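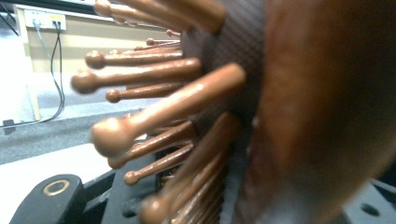

Hairbrush pins, close up

Sports Facilities, handout 6: Who pays for the pitch?
Notes by Stamatia Petridis, updated 12/18/20

Right, this one follows on from the session on stadium ownership, and I've typed it up more fully than usual because so many of you asked for the bit on running costs again. Bring it to the seminar, please, and scribble on it. The reading is still the Ní Bhriain chapter (Kathleen Ní Bhriain, the one on small grounds, not the one on ticketing).

1. Where we'd got to

Last time we looked at who owns a ground and who plays on it, and how those are often two different bodies. A club can own its stadium outright, rent it from the council, share it with another club, or play there on a kind of handshake that goes back so far no one can find the paperwork. Most of you were happy with that. What went a bit wobbly was the difference between building money and running money, so let's start there.

Building money is the lump you need once. Grants, loans, a generous chairman, the sale of the old ground for housing – it comes in, it goes out, there's a ribbon to cut. Running money is what you need every month after that, forever, and it is much harder to get anyone excited about. I've sat in a lot of meetings about new stands and I can remember one, just one, where somebody asked who was going to pay for the floodlights to be on!

2. The Divholm ground

We'll use Divholm as our main case, as it's small enough to get your head round. The ground holds 800, with 369 seats in the one covered stand and standing on the other three sides. The club plays in a regional league, and the women's side and the juniors use the same grass pitch.

Before the new stand went up, the club rented the place from the town for next to nothing and the town cut the grass. Afterwards the club took on a long lease, and with it the mowing, the drainage, the insurance, the turnstiles and the toilets. You can see what's coming. The stand itself was paid for (grant plus a loan), everyone was thrilled, and in its first full season the club found its bills had gone up far faster than its gate.

Things to notice in the Divholm accounts, which are in the shared folder:

Gate money is lumpy. There are 20 home league matches in a season if you add the men's and women's fixtures together, and the two derbies bring in a silly share of the total. A wet derby hurts.

The bar earns more than the turnstiles in some months. It's also the first thing to shut when a match is called off, so don't treat it as a separate income, it rises and falls with the fixtures.

The juniors bring in very little cash but they are the reason the club gets its coaching grant. If you cut their pitch time to protect the grass, you may lose the grant. Somebody always suggests this in the seminar and I always let them.

3. Grass or artificial?

This is where people get cross, so I'll try to be fair. A grass pitch is cheaper to lay and lovely to play on, but it needs rest. Work it too hard in a wet winter and you'll be calling off matches by the new year. An artificial pitch costs a great deal more at the start, can be hired out night after night, and will need a new surface one day.

Predport went artificial. Their case is the one with all the bookings tables in it. Evening hire is strong from autumn through to April and then drops off a cliff, when everybody wants to be in the park instead. The club had budgeted for the same takings every month. Please don't do that in your own assignment!

The question I'd like you to think about is what happens to the hire money. Predport spent it on players. Perfectly legal, very popular with supporters, and it left them with no fund for the new carpet. Ní Bhriain calls this sort of thing "eating the roof", a phrase I've pinched many times. You don't have to agree with her. There's a decent argument that a club which gets relegated won't fill its hire slots anyway, and I'd be pleased to read an essay that made it properly.

4. Safety certificates and league rules

A short section, as we come back to it in handout 8. Two sets of rules matter here and students mix them up all the time.

The safety certificate says how many people may be let in, and under what conditions. The league's ground rules say what the place must have before you can play at that level: lights, covered seats, changing rooms for officials, space for the press and so on. A ground can be perfectly safe and still fail the league rules. It can also meet the league rules on paper and have its capacity trimmed because one exit is too narrow.

Trasetard is the case for this. The team won promotion and couldn't take it up, as the ground was short of 70 covered seats. They could have shared Panagiotou Park for a year, twenty minutes up the road, but supporters voted against it. Look at the dates in the case file and work out when the club first knew about the shortfall. Then work out when it told the supporters. I'll say no more than that.

5. For the seminar

Come with one page on Divholm. I'd like a simple yearly budget, running costs only, with a line for replacing things. Say where you've guessed. Guessing is fine, hiding it isn't.

In groups we'll then take the Trasetard file and argue it from three sides – the club, the league and the supporters' group. I'll put the groups up on the door beforehand, and no swapping, as last year everyone ended up being the supporters.

Spare copies of the chapter are in the tray outside my office.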